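Ikitico Sewing and Mending Program
Progress report to the Dilleo Fund
December 27, 2019
Prepared by Sylvie Cloutier

Where we are

We have finished the second block of classes and I couldn't be happier with how it went! Enrolment filled within a week of the flyers going up at the Melnyk Street library, and 12 people stayed right through to the last evening. Most had never threaded a machine before. By the end they were taking up hems, replacing zippers and arguing cheerfully about the right way to sew on a shirt button.

Your grant paid for 4 refurbished sewing machines, the thread and needle stock, and bus fare for anyone who asked for it. The machines have been a treat to use - quiet, easy to wind, and forgiving of beginners. One needed a new foot pedal, and Flellon Repairs did the work at no charge.

What changed

In the fall we taught mending in the order the old binder has it, with darning first. It was too slow for people who had turned up with a bag of real clothes. Brock Carrier rewrote the plan so the first evening is all hems and the second all waistbands, and darning waits until people have some confidence. Attendance picked up straight away, and we'll keep his version.

Elastic is the favourite lesson by a mile. People come in thinking that a stretched-out waist means the garbage, and they go home with something they can wear again.
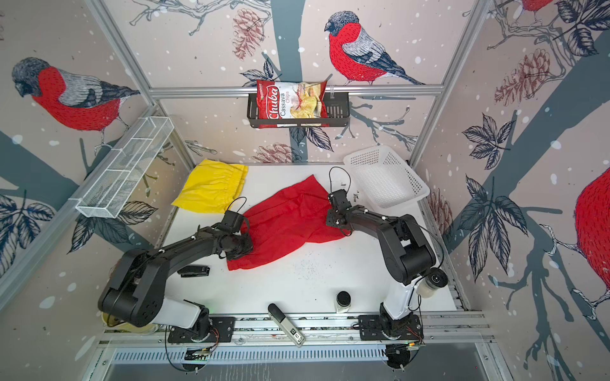
We would like to add a children's clothing evening in the new year, as several parents have asked for one (knees, mostly, and snowsuit cuffs). It would use the same room and the same machines, so the only added cost is patches and heavier thread.

Still to do

Two items from the work plan are behind. The printed stitch guide is drafted but needs its diagrams redrawn, and the French version hasn't been proofread. Brock has the diagrams in hand, and I'll look after the French myself over the holidays.

Spending is on budget to the end of December, and receipts are attached in the usual folder.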